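Filed under: Kids > Science > Materials

Why Does Silver Turn Black?

By Oduor Urio 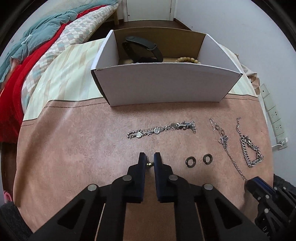
A silver chain bracelet made of round, patterned links, laid out on a fleecy blanket.

If you leave a silver spoon in a drawer for a long time, it changes color. First it looks a little yellow. Then it goes brown, and after many months it can turn almost black. The dark layer is called tarnish. It forms on spoons, coins, rings, flutes and trophies, and on anything else that has silver on the outside.

What is tarnish made of?

Silver is an element. An element is a substance made of only one kind of atom. Tarnish has two kinds of atoms in it, silver and sulfur. When they join together they make a new substance called silver sulfide. Silver is shiny and pale. Silver sulfide is dull and dark.

The sulfur comes mostly from the air. There is a gas called hydrogen sulfide that smells like rotten eggs. Tiny amounts of it are in the air almost everywhere, usually far too little for you to smell. It comes from swamps, volcanoes, rotting plants and some factories. When the gas touches silver, the sulfur atoms stick to the silver atoms on the surface.

Some foods have sulfur in them too. Eggs, onions and mustard all do. A silver spoon used to eat a boiled egg can get a dark mark on it by the end of breakfast. Long ago, people who could afford silver spoons often kept special egg spoons made of bone or horn. Wool and rubber bands also give off small amounts of sulfur, so a rubber band wrapped around a bundle of silver forks will leave a black stripe on each one.

Is tarnish the same as rust?

No. Rust happens only to iron and to metals with iron in them, such as steel. It forms when iron meets oxygen and water. Rust is flaky. Bits of it fall off, and then the iron underneath rusts too. A nail left outside for years can rust all the way through.

Tarnish stays on the surface. The layer is very thin, and most of the silver under it is unchanged. Silver objects that have been buried for more than 1,000 years are sometimes dug up with plenty of good metal left inside, although they may look like black lumps when they come out of the ground.

Why are the colors different?

A new layer of tarnish is so thin that light can pass into it. Some of the light bounces off the top of the layer and some bounces off the silver below. The two lots of light mix, and certain colors get stronger while others get weaker. This is also what makes the colors in a soap bubble. So lightly tarnished silver can look gold, pink, purple or blue. When the layer gets thicker, less light gets back out and the silver looks black.

Why doesn't gold do this?

Gold atoms do not join easily with oxygen or with the sulfur in the air. Pure gold stays yellow and shiny. Most gold jewelry is not pure, though. Pure gold is soft, so it is mixed with harder metals such as copper. A mixture of metals is called an alloy. If there is a lot of copper in the alloy, the ring or chain may slowly get darker.

Silver is usually mixed with copper as well. Sterling silver is 92.5 percent silver, and the rest is usually copper. Copper tarnishes too, and that is one reason sterling silver goes dark faster than pure silver.

How do people clean it?

There are 2 main ways. The first is to rub the tarnish off with a soft cloth and some polish. This works, but every time you polish silver you take away a very small amount of the metal. Old pieces that have been polished for hundreds of years can lose their patterns. The lines get shallow and then they are gone.

The second way puts the silver back. The object goes into a bowl lined with aluminum foil, with hot water and baking soda. Sulfur joins with aluminum more easily than it joins with silver. The sulfur leaves the silver and moves to the foil, and the water may smell of eggs while this happens. Ask an adult before you try it, as the water has to be very hot. Do not do it with jewelry that has stones or pearls in it.

What do museums do?

The town museum in Belthorpe has 479 silver objects, and most of them are kept in cases that close tightly. Jong-dae Woo looks after them. He wears cotton gloves, because fingers leave salt and oil on metal, and the marks can turn dark later. Inside each case is a small tray of charcoal, which soaks up gases from the air.

Some of the tarnish in the museum is left alone on purpose. Silversmiths often darken the low parts of a pattern so that the high parts stand out. If you cleaned all of it away, the leaves and flowers would be hard to see.

Words to know

Alloy: a mixture of two or more substances, at least one of them a metal.
Element: a substance made of only one kind of atom.
Sterling silver: an alloy that is 92.5 percent silver.
Tarnish: a thin dark layer on the surface of a metal.

1,502 shares | 2 comments

Tags: metals, chemistry, silver, museums, ages 8 to 11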